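**Subject:** Re: Kitchen tasks - operator notes for remote demonstrations

*Stijn De Graaf wrote:*

> Dear all,
>
> Of the 263 demonstrations submitted from the Nodham group in May, 51 were returned by review. Most concerned the release of the food item. Could the guidance state what operators should do before they open the gripper?
>
> Stijn De Graaf

Dear Stijn, dear colleagues,

Thank you for this question. The guidance will be amended as set out here, and applies to all operators working by remote control in the simulated kitchen.

The arm should be brought over the pan or plate before it is lowered. Operators are asked to pause once the item is a short distance above the rim, to check the wrist angle, and only then to continue. 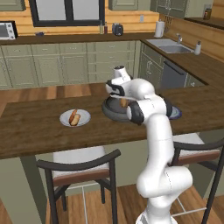 A pause of this kind should be kept in the recording. Several operators have been trimming it afterwards - this is not permitted, as the review tool at Florkura reads the joint positions as one unbroken series.

Where the target is a plate, the same rule holds, with one addition. The forearm may pass over other dishes on the island, and the operator should keep enough height to clear them. If a dish is touched, the attempt is to be marked as a failure and kept. It should not be deleted.

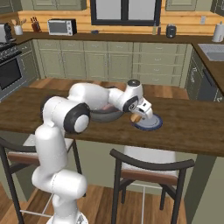 **Ilse Verbeke**

Two further points. Operators who have used only the hand-guided arm at Hoekstra should complete 27 practice attempts before submitting any remote work; Kwan-ho Yau holds the sign-off sheet. Speed scaling is to remain at 85 per cent for everyone until the Clarnix controller settings have been agreed.

Returned demonstrations from May need not be repeated where the only fault was a missing pause. Gillespie Geddes will write separately to the operators concerned.

Comments on the wording may be sent to this list.

Yours sincerely,
I. Verbeke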